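Section 4: Setting Up Your Drullik Table Loom

Now for the fun part! Once the loom is out of its box and the side beams are locked, you can put on your first warp. Plaid is a great place to start – two colors are plenty, and every mistake teaches you something about tension.

4.1 Winding the warp

1. Set the loom on a steady table with the back beam facing you.
2. Tie the first end of yarn to the left peg with a double knot.
3. Wind 20 ends of your dark color, then 4 of your light color. Repeat until you reach the right peg.

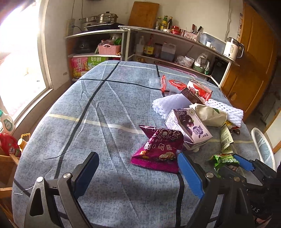 4. Keep the same gentle pull on the yarn the whole way across. If an end sags, unwind back to it and start again from there.
5. Slide the paper strip under the warp and turn the back handle until the yarn lies flat.

CAUTION: Never let go of the handle before the pawl clicks into the gear. The beam can spin back fast and pinch your fingers.

4.2 Threading the heddle

1. Pull the first end through a slot with the Lockyer hook.
2. Take the next end through the hole beside it.
3. Carry on, slot and hole, to the far side. Stop every so often and look for crossed ends.
4. Tie the ends to the front rod in small bunches, working from the middle out.

Note: Wool stretches overnight, so check your knots again before you weave. Our pattern designer, Ilídio Carrilho, ties his with a half bow so they can be snugged up in seconds – try it, it's lovely!

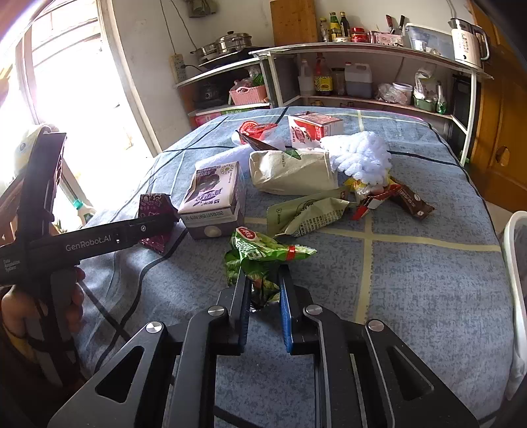

Litmont Weaving Guides, Vol. 2 – Page 9

4.3 Your first rows

1. Lift the heddle and pass the shuttle through, leaving a loose arc of yarn.
2. Lower the heddle and press the arc down softly.
3. Switch colors in the same order as your warp, and watch the squares appear!

Spare hooks and paper strips are in the Vurnness accessory pouch.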